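Jodico Care Label Records: README

Summary

Jodico is a table of garment care labels, transcribed by hand and normalized to a fixed set of codes. It holds 404 records, one per garment. Each record gives the fiber content as printed, the washing, drying and ironing instructions, and the language or languages on the label. The table is meant for testing label parsers and for checking how often printed text and care symbols disagree.

Files

records.csv: the main table, UTF-8, comma separated, with a header row.
codes.csv: the list of normalized care codes and their plain text meanings.
corrections.txt: changes made to records after first release.

Fields

The main table has 19 columns. The ones most users will need are:

garment_id: integer, stable between releases. Deleted ids are not reused.
garment_type: one of a closed list (sweater, shirt, trousers, skirt, coat, bedding, other).
construction: knit, woven, or unknown.
fiber_raw: fiber content exactly as printed, including misspellings.
fiber_norm: fiber names mapped to lower case English, with percentages. Sums that do not reach 100 are left as they are.
wash_code, dry_code, iron_code: values from codes.csv. Empty means the label gives no instruction. The value "none" means the label forbids the treatment.
conflict: true if symbol and text on the same label give different instructions.

Bedding was added in version 2. Users comparing results with the first version should filter it out.

Sources

Labels were transcribed from three lots of secondhand clothing: Grirnik, Ngô and Sostine. The lot name is stored in the source column. The accent in Ngô is part of the value, and scripts that strip accents on import will fail to match it. Sostine labels are the oldest and contain the most unreadable text, marked with [?] in fiber_raw.

Transcription

Each label was transcribed in 2 passes. Differences between passes were settled by going back to the garment. Where a label was faded or cut, only the legible part was entered, and nothing was filled in from similar garments.
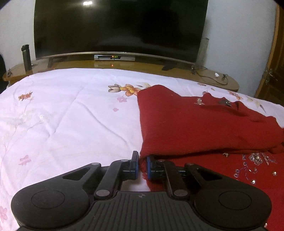 Color names are free text and were not normalized. "Red", "dark red" and "wine" all occur, and no attempt should be made to treat them as measured values.

Known issues

Percent signs are missing from some fiber_raw values in the Grirnik lot.
Labels with more than one language are stored in print order, separated by a vertical bar. The first language is not always the most complete.
Spreadsheet programs may convert size values such as 10-12 to dates. Import the size column as text.

Changes

The March release fixed the encoding of codes.csv and moved size from an integer to a text field. Scripts written for the earlier layout need the new column type.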